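Kimamico Saves: README and data card

Hello, and thank you for downloading this. Kimamico Saves is a collection of save files and play logs from Kimamico, the little island trading game that a good many of us lost our evenings to (and, in my case, most of a spring). It was put together by players, for players, and for anyone who likes poking about in how people play when they think no one is keeping score. I'm Hsin-yi Hsu and I look after the files, so if something is wrong in here it is very probably my doing, and I'd be glad to hear from you.

There are 2,660 save files in the present release, sent in by 464 players. Every save comes from the ordinary single-player game. We did talk for a while about taking in the shared-harbour saves as well, but they carry other people's names and chat inside them, and I didn't feel comfortable passing those round. 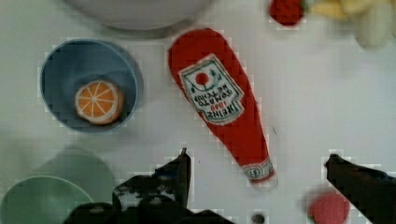 Issue 11

What is in the folder

saves: the save files themselves, one per in-game season, sorted into a folder for each player. Players are known only by a number.

logs: a plain text log for each save, listing trades, sailings, storms and purchases in the order they happened. Older versions of the game didn't write a log at all, so a few of these folders are thin, and the earliest ones are empty.

islands.csv: a list of the islands with their names, goods and starting prices. Zircombe appears in it twice, once with its old prices and once with the prices it was given after the big harbour update. Please check which one your save needs before you start adding things up! I have caught myself out with this more than once.

notes.txt: whatever players wanted to tell us about their own game. Some wrote a line, some wrote pages and pages, and one very kind person sent a recipe for fish stew. I've left them all as they came, spelling included.

How the saves were gathered

We put a call out on the Vudau forum one Saturday and simply asked people to send what they had. I had hoped for a couple of dozen and spent the next week answering messages over my breakfast. Players ran a small tool called So, which copies the save folder, takes out the account name and the computer name, and packs up the rest. After that I opened each one in the game to be sure it loaded. Saves that wouldn't load were put to one side and are not included.

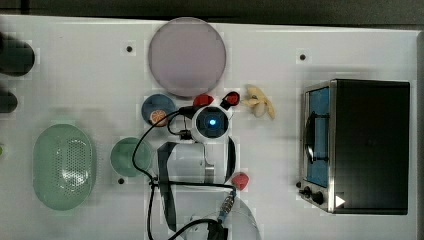 Orange slice in the small blue dish, green bowl further down.

Things to bear in mind

The people who answer a call on a forum are the people who read forums, so this is a keen crowd. They play for longer than most, they know where the pearl beds are, and hardly any of them ever go bankrupt. If you want to know how a brand new player gets on, you'll find some early seasons here, but please don't treat them as typical.

A save is capped by the game at 2,000 log entries. Once a log is full the oldest lines drop off the top, and very busy traders fill theirs before the autumn fair. If a log begins in the middle of a voyage, that is the reason.

Mods are allowed, and marked with an m at the end of the file name where the player told us about them. There are surely some that slipped through without the mark. The commonest one makes the ships faster, so a crossing that looks too good to be true may well be just that.

Lastly, the game's clock and the player's clock are two different things. The logs use the game's. We don't hold the real time or date of anybody's play, and So strips it out even if it's there.
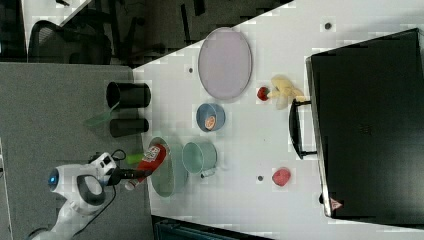

Zircombe, September

Using the files

You may use the saves and logs for study, for teaching, for making charts to show your friends, or for loading up a stranger's island and having a wander. Do please say where they came from. We ask you not to sell them, and not to try working out who a player is from their notes or from the names they gave their ships.

Make a copy before you open anything in the game, as Kimamico writes over a save the moment it loads.

If you would like your own saves taken out, send me your player number through the Vudau forum and I'll remove them from the next release. You needn't give a reason. New saves are welcome too, and I'm especially short of players who never leave their home island (I know you're out there, and I'd love to see your gardens).

Known faults

A handful of logs show a negative price for salt. This is a fault in the game and I've left it alone.

Ship names with accents in them may look scrambled in older spreadsheet programs. Opening the file as UTF-8 usually puts it right.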